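Ticket 1566: Mass alert text does not reach all phones on post

Opened: May 22, 2023
Opened by: Yetunde Osagie, garrison emergency management
Assigned to: Chinyere Briggs, Plidemier support
Priority: High

Problem
We sent the force protection exercise message from the Binen console at 0900. The list has 500 persons. The report shows 80 of them as "pending" and it stays like this. Desktop pop-up and e-mail went to everybody, only the text message is missing.

Steps already tried
1. Sent again to the pending group only. Same result.
2. Logged out of the console and cleared the browser. No change.
3. Called two soldiers from the pending group. Their phones receive normal texts without problem.

Reply from C. Briggs
Thank you for the clear report. Please export the pending group and look at the field "carrier route". I think these persons came in with the November import from Kairys, when the old housing list was merged.

Reply from Y. Osagie
You are right. All of them have the route "Stinico-old". The others have "Stinico". I did not know that this field can be changed by us.

Fix
1. Open Contacts, then Bulk Edit, and filter by the old route.
2. Change the route to "Stinico" and save. The system takes only 25 records at one time, so please repeat until the filter is empty.
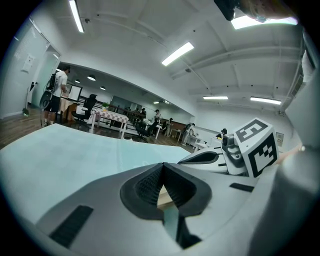

3. Send a test message to the changed group — use the exercise template and not the real threat template.

Result
Test sent at 1420. Pending is now zero. Three persons answered that they received the text two times, this I will watch at the next exercise.

Status: Resolved, open for comments until Friday.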